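Fovum Early Years Shape Vocabulary
Data card, March 2018

This dataset records the words that young children use for common flat and solid shapes. It was compiled by the Heltadari office of Jirkico and contains 2000 written responses from 201 children. Spelling has been left as transcribed.

Each row gives the shape presented, the word offered and the age of the child in months. Blank answers are kept and marked NR.
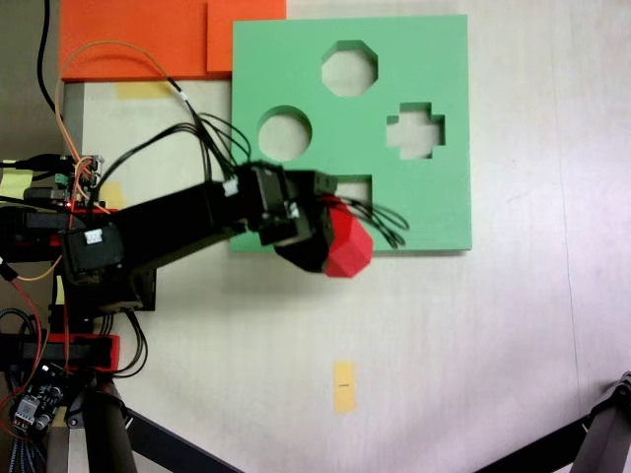 Figure 1. Green shape-sorter board with round, octagonal and cross-shaped holes, and a red block.

The file named okoth contains 800 responses collected in a second language, with English glosses. Glosses were checked by two readers. Where the readers differed, both versions are given.

The data may be used for teaching and research. Names and addresses were removed before release. Corrections received by September will appear in the next version.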